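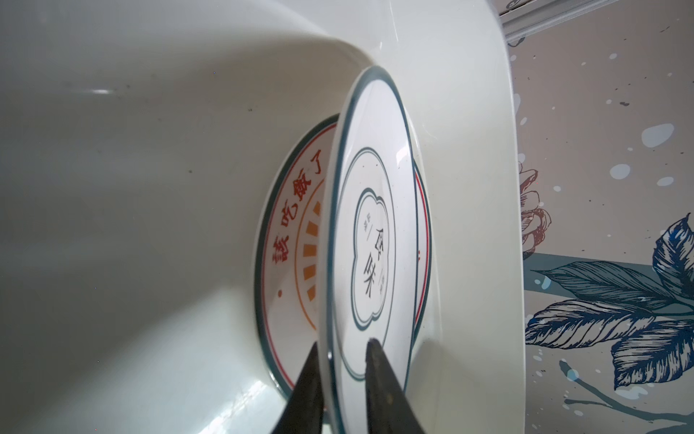 Washing up for 146 guests

The canteen Nemska is in the old part of Humen, behind the bus station, and it serves lunch only. The owner does not like to see her name in print, so in this text she is only the owner. We met on Sun 24 August, when the kitchen was closed, and we talked for a long time about plates.

"People ask me about the soup," she says. "I am happy when somebody asks me about the dishes. I bought them before I bought the stove."

She found them at Reinholz, a shop for restaurant supplies which was giving up its store. There were several designs with Chinese writing, and she took what was left of each. She did not want a matching set. "In a matching set, one broken plate is a sad thing. With mine, I put another one in its place and the table looks the same as before – a little mixed."

Her favorite has red letters near the edge, 该吃饭了. It means "time to eat". Her grandmother called this from the window every evening, she tells me, and she could hear it three streets away. 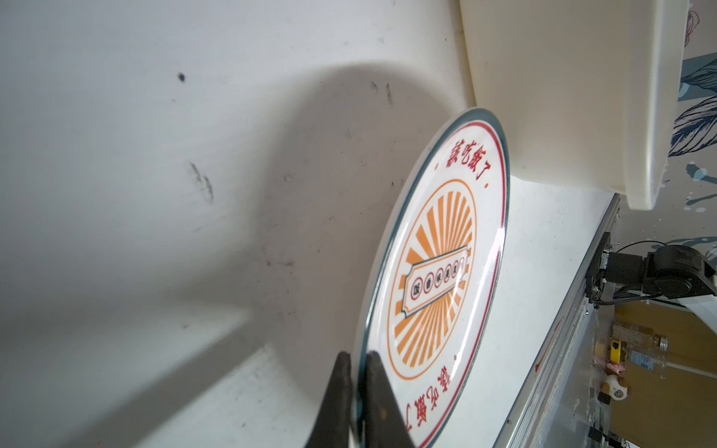 The "time to eat" plate, with its orange sun in the middle.

Another design is more quiet. It has a dark teal edge and two large black characters inside a cloud, 食味, which she translates as "the taste of food". Regular guests have their preferences. One man, a retired driver, eats his noodles only from the cloud plate and will wait for it if it is in the wash.

The washing itself has rules. On her busiest day in June she had 146 guests, and there were 4 people in the kitchen, so everything had to go by hand and quickly. She uses a large white plastic basin. The plates go in on their edges, one behind the other, and never flat in a pile.

"When they lie flat, you take the top one and the others move," she explains. "Then you hear a small noise, and later you find the chip. If they stand, you hold the edge and lift. You can also see which one you are taking."

Was this something she learned at school? She laughs. Before Nemska she worked nine years in the kitchen of the Mostis hotel, and there a machine did the dishes. She learned the basin at home, as a child.

I ask how many plates she has lost. Three since the opening, she answers at once, and she remembers each of them. The first one she dropped herself, on the morning before the first lunch. "I was nervous. My sister said it brings luck, and I said it brings a broom."

She would like to buy more, but Reinholz is closed and she has not found the same designs in other shops. In the autumn she wants to add a breakfast on two days of the week, and for that she needs small bowls. The color is not decided yet.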